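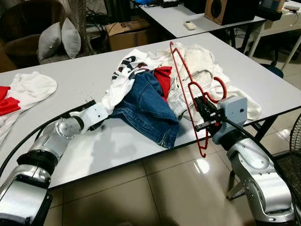 Unit 6. Weight, Distance and the Handicap Race

Reading for this unit: course pack, chapter 4. Bring the Punmont worksheet to section.

6.1 Purpose of the handicap

In a handicap race, each horse carries a weight set by the racing office. Better horses carry more. The stated aim is to give every runner an equal chance on paper. In an allowance race, by contrast, weights follow from published conditions such as age, sex and recent wins, and the office makes no judgment of the individual horse.

The weight carried includes the rider, the saddle and any lead placed in the saddle pads. It does not include the bridle or the helmet under the rules used in this course. Riders weigh out before the race and weigh in after it.

6.2 Pounds and lengths
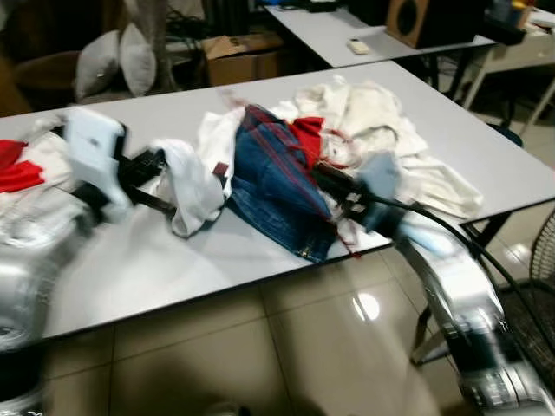 Fig. 6.1.

The working scale relates pounds to beaten lengths. The shorter the race, the more pounds one length is worth. We use the following values:

5 furlongs: 3 pounds per length
1 mile: 2 pounds per length
1 1/4 miles: 1.5 pounds per length
1 1/2 miles and over: 1 pound per length

These are conventions. Different offices use slightly different tables, and you should state which table you are using before you begin a calculation.

Worked case. Drernen beats Fistik by two lengths over one mile, both carrying 120 pounds. On the scale, Drernen is rated 4 pounds higher. If they meet again over the same distance, the office would assign Drernen 124 and Fistik 120, or any pair of weights with the same gap.

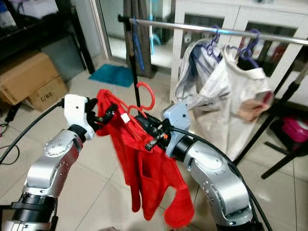

Does a horse's rating drop after every defeat?
The rating changes only if the handicapper judges that the run shows lower ability. A defeat with a clear excuse, such as a slow start, may leave the rating as it was.

6.3 Testing the scale

The Punmont data set has 2,519 starts, of which 1,507 are in handicaps. Fit finishing margin against weight carried for the handicap starts only. Most students find that the heavier horses win more often – this does not show that weight helps. Weight was assigned on ability, so the two are linked before the race is run. Include prior rating as a control. Drop any group with fewer than 20 starts. 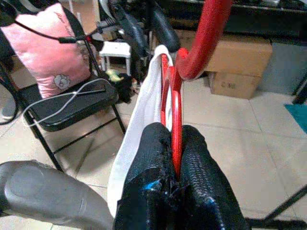 Tonantzin Salinas objects that prior rating is itself set by the same office, so any bias in the office carries into the control. The point stands, and you should address it in the write-up. One partial remedy is to use time figures from earlier races in place of the rating.

6.4 For next time

Problems 1 to 5. In problem 4, use the 1 1/4 mile value. Read Cárdenas on pace before Unit 7.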